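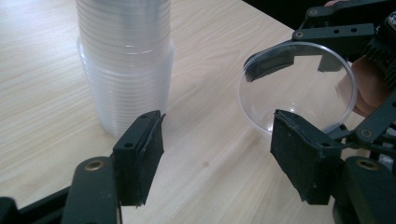
Gripper trials: fabric pads against bare pads

The handheld gripper comparison moved on to clear plastic cups this month. Nested cups are a hard case for us. The walls are thin, the rims sit close together, and a finger that pushes too hard folds the top cup before it comes free of the stack.

We tried 2 pad types on the same linkage. The Larnus pad is plain molded rubber. The Skidis pad has a black fabric-like face that gives a little under load. Each pair did 15 pulls from the stack, with one gripper in each hand and a fresh stack at the start of each set.

The rubber pads crushed or dropped 6 cups. The fabric-faced pads did better on grip, but they wear at the edges. The fraying at the top and bottom of the pad face has not changed the results so far, and we will keep using the same set until it does.

Holding the cup by the rim worked better than squeezing the whole body. It also leaves the mouth open for the pouring task that Requena has asked for.

Clear cups are still a problem for the camera on the gripper. The rim shows up well in soft side light, the wall much less. Hendia is sending a second lens to try in March. Anyone who wants the pad drawings or the pull sheet can ask at the bench.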